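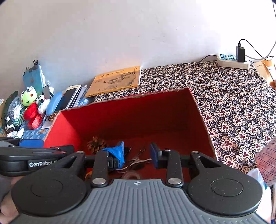

15 October 2019
By Golnar Ahmadpour
2 min read

Rutley opens sign-up for its small-parts sorting boxes

NENBY – Rutley, the home organizing firm, is taking sign-ups for its Open Box program, which lends households a set of cardboard boxes for the small things that end up in kitchen drawers and on hall tables. The first boxes go out to about 2,000 homes in Nenby and Curnine.

Each box is open at the top and lined in one strong color. People put in whatever is lying around, such as scissors, a roll of tape or a pinecone someone brought home from a walk, and leave it there until the end of the week. Then they take the things out one at a time and decide where each one belongs.

The program grew out of a trial in June, when 6 households in Curnine used the boxes for 3 weeks. Most kept them on a table in the main room. Boxes placed in closets were used less, and two families moved theirs back out during the trial.

"We tried lids early on and people stopped using the boxes," said Ehsan Arabzadeh, program manager at Rutley. "With an open top you can look in and find the tape."

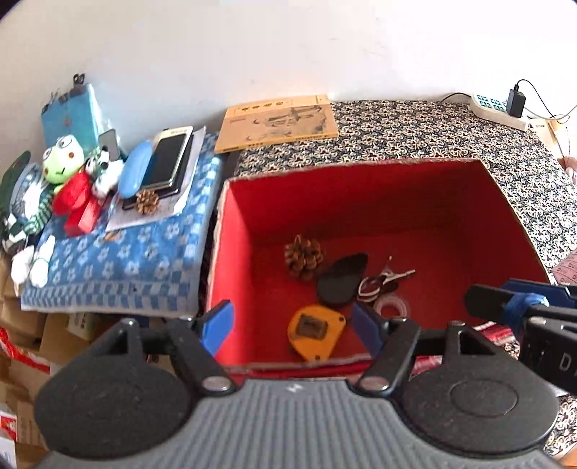 The red lining was the one most often picked by trial households. Small dark items were the hardest to find in a deep box, Arabzadeh said, and Rutley suggests keeping a single layer on the floor of the box – once things start to pile up, it is time to sort.

Households that join will receive 2 boxes and a printed card with sorting steps. The boxes are plain cardboard and the cut rims can be a little rough. They should be kept dry and can be recycled when worn out.

Sign-up is free and open to renters and owners. Forms are available at the Rutley office in Nenby and at the Sharifi hardware store in Curnine. Boxes can be picked up at either place once a form has been handed in.

Press contact: Golnar Ahmadpour, Rutley, Nenby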